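Kilari open day, February

We drove out to Kilari for the afternoon session, 21 of us across several cars. The firm fits out small shops and has been testing machines for shelf filling, floor washing and folding linen. I wanted to know which of those I could use in my own store yet.

Irkley is a quiet town and the last stretch in is a straight road with low hedges and houses.

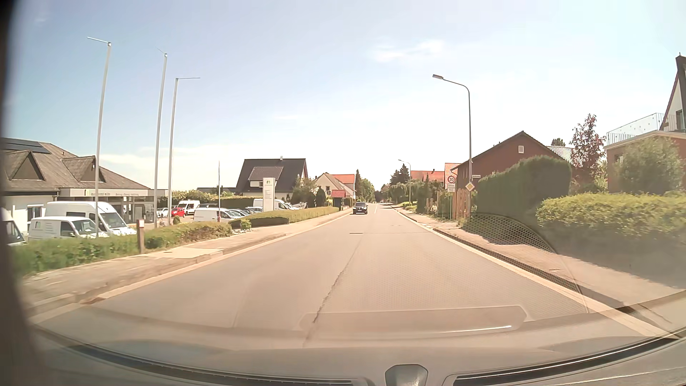

Driving through on a clear day, 30 sign on the right.

The floor washer was the best of the lot. It did the long aisle well but left a strip along the skirting, so someone still goes round with a mop. The shelf filler placed 11 tins in 20 minutes and stopped when a label faced the wrong way. Lilibeth Rivera, who ran the demo, said bagged goods are still done by hand.

The folding arm managed tea towels. Fitted sheets it left alone.

Yaowalak Sangkhawat asked about price. The washer is $2,396 a month on lease, with service. I'd consider it for a bigger floor than mine. Tea and lamingtons were at four.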